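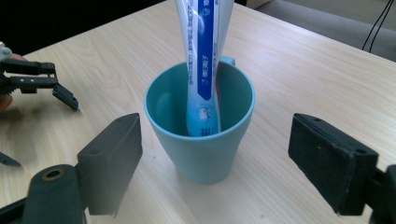
Search products and spares... Go

Ballitz replacement finger pads, pair

Part no. 3193. Sold in twos, screws included.

I've been selling and fitting these pads from the unit in Bolton for a good while now, and they're still the part I get asked for most (usually at ten to five, usually in a panic!). If you run the Ballitz hand-held gripper, or the matching one on a bench arm, this is the pad you want. It's a flat, dark grey pad on a stiff backing, and it goes on both fingers.

How do you know yours are done? Run your thumbnail across the face. A good pad gives a bit and springs back. A tired one feels shiny and hard, and you'll start to see things like tubes and small bottles turn in the grip when you lift them. Toothpaste tubes are my favourite test, by the way, stood in a plastic cup with the cap down. The tube is soft and a bit slippy, and if one pad is sitting lower than the other it'll twist the moment you close up. I do that check on every gripper that leaves here.

Fitting them

Power off and open the fingers all the way. Take out the two small screws on the finger, slide the old pad off and wipe the seat clean with a dry cloth. There's nearly always a line of old glue or fluff along the back edge, so have a proper look. New pad on, screws in finger tight, then close the gripper gently on a bit of card so the faces line up, and nip the screws up. Please don't lean on them! I get a stripped finger in the post every few weeks and it's a miserable thing to drill out.

Once they're on, run the open and close routine a few times and set your zero again. Gaurav Tiwari at Millomlow asked me in August whether you can skip the zero if the pads are the same thickness. You can't, sorry. He tried it and his cups came back with a squashed rim.

What fits what

The pads fit every Ballitz two-finger gripper with serial numbers from 491 up. Older ones have a narrower seat and need the Yuan adapter plate, sold separately, and I'd ring first as I don't always have them in. Wendy Wragg looks after the stock and she'll tell you straight if it's a long wait.

Looking after them

Warm water and a drop of washing-up liquid on a cloth, then dry them off. No solvent, no brake cleaner (yes, really, I've seen it). Keep your spares flat in the bag and out of the sun. I swap mine in pairs even when only one looks worn.

Price: £69 a pair, postage included in the UK.
In stock. Page checked 23/10/2024.

If you'd like me to fit them for you, pop the whole gripper in a box with your phone number inside and I'll send it back set up and zeroed.

We use cookies to remember your basket. Accept all | Manage settings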